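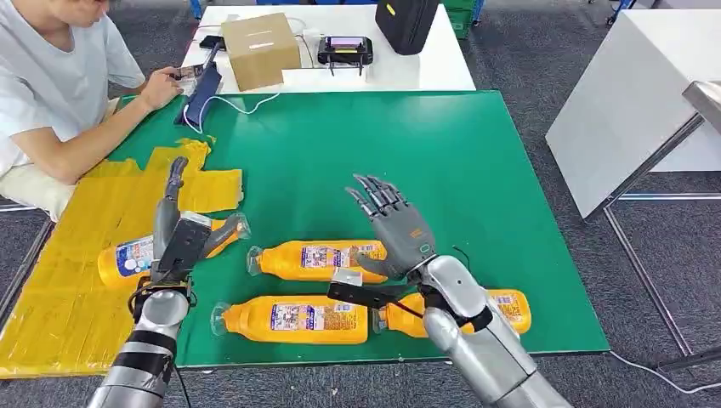 A cardboard box and small electronics on a white table.

Corrugated board loses strength long before it looks damaged. Packaging engineers know this, but most small sellers pick a box by size and price, then stack it until something sags.

The figure that matters is edge crush, the load a short upright strip of board will take before it buckles. It is measured in a dry, controlled room. A warehouse in September is neither.

"Paper takes up water from the air and the fibers let go of each other," says Irja Koivisto, who tests board at Melis, a packaging lab in Wisham. "The box has the same shape and the same print. It carries much less."

Her team recently ran a stacking trial on 200 single-wall boxes from one production lot. Half were kept in dry air and half in damp air for 18 days, all under a constant load. In the dry room, 9 boxes failed. The damp room was a different matter, and most of the failures there came in the second week, starting at the bottom corners.

Corners do most of the work. A box that hangs over the edge of a pallet, even by the width of a thumb, has lost the support under its strongest parts. Stacking in columns, corner over corner, keeps the load where the board can take it. Interlocked layers are steadier in transit but put corners over the middle of the panels below – the weakest place to put them.

Hand holes cost strength as well. So does a heavy band of ink, which is pressed into the board and flattens the flutes.

Kobina Bawa, who buys packaging for the parts supplier Hutier, now orders by stacking time as well as weight. Goods that leave within a few days go in light board. Anything stored longer gets double-wall, and reused boxes are kept for the top layer only.

Koivisto's next trial covers recycled liners and will use 160 boxes. Results are due after the damp room has been recalibrated.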